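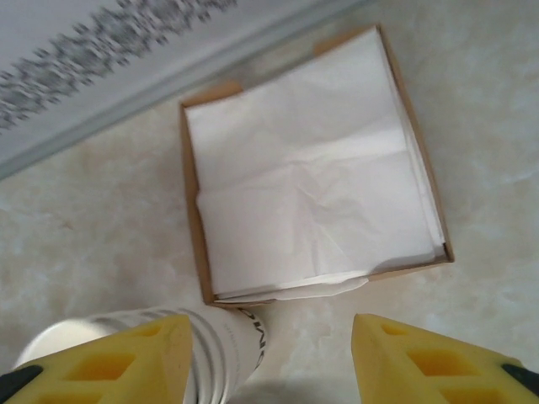 Setting Up Your Storka Tabletop Griddle for a Teppanyaki Night

I run the Storka at home most weekends, and these are the steps I wish I'd had for my first dinner on it. Read the whole section once before you plug anything in.

1. Pick your spot. The griddle wants a flat table and its own wall outlet. Mine pulls 850 watts on the low setting, and it trips the kitchen breaker if the toaster is going too.

2. Slide the drip drawer in until it clicks. I forgot this once with a full load of onions. Never again!

3. Wipe the plate with a damp cloth, dry it, then rub in a thin coat of oil. Thin! If it puddles, blot it.

4. Turn the dial to 2 and let it heat until a drop of water skips across the plate.

Note: The Grosta plate (the thick one, sold separately) takes longer to get there. I start it before I slice the vegetables.

5. Cook the vegetables first and push them to the cooler side. Next comes steak or shrimp, and fried rice goes last so it picks up all that flavor - I use 700 grams of cooked rice, cold from the fridge, and we rarely have leftovers.

Caution: The rim gets hot too, and it stays hot after you switch off. Keep sleeves and kids' elbows back, and please skip the flaming onion volcano indoors.

6. Unplug it and let the plate cool on its own. Cold water on a hot plate can warp it.

7. Scrape, wipe, and oil again before storing. If rust spots show up, rub them out with coarse salt and repeat step 3.

For sauces, go to the next section.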